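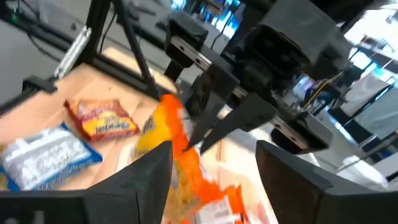

A pack of instant ramen is one of the cheapest things in the cupboard and one of the worst to store. It slides off its neighbors. The corners split. Buy enough of it and before long there are noodles behind the flour.

In Grukbridge, where the community pantry on Wosten Street hands out 200 packs in a busy week, sorting them has become a job of its own. The pantry used to keep everything in one deep carton. People dug for the flavor they wanted, and the packs at the bottom came out as crumbs. In August it switched to clear plastic bins.

The change cost $37, and it's easy to copy at home. Empty the cupboard onto a table first. Put the packs down where you can see the wrappers, then group them by color. Most brands print each flavor on its own color, so this goes faster than reading the labels.
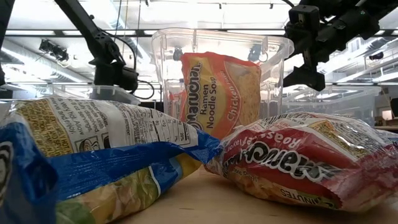
Packs of instant ramen on a wooden tabletop, with an orange Maruchan pack upright in a clear bin.

Stand the packs on end, like files in a drawer. A standing pack can be pulled out without shifting the rest, and the flavor shows from the front. Laid flat, they take up the same space, but the one you want is always underneath.

Bins with straight sides hold more than baskets do. The pantry tried a woven set from Pratia, at $29, and gave it to the bread shelf. The weave snagged the wrappers. 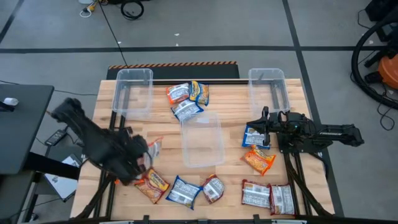
Leave some room in every bin. A tight row saves shelf space for a day or two, then someone forces a pack back in and the noodles crack. Cracked ones are still fine to eat — crush them over a salad, or drop them into soup.

Check the dates while everything is out. Older packs go to the front. If a seal has opened, throw the pack away. The seasoning packets draw damp, and the noodles pick up the smell of whatever is stored beside them.
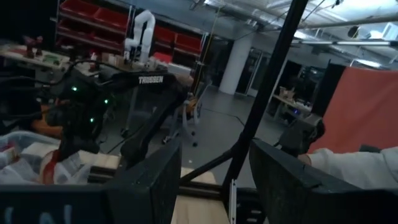
One end of the work area, with the pale wooden tabletop below a black rail.

Shoppers who would sooner buy a ready-made organizer can get one from Opoku for $55. It has sloped shelves and takes up a good deal of counter. For most kitchens, a couple of plain bins and an occasional sort will do the same work.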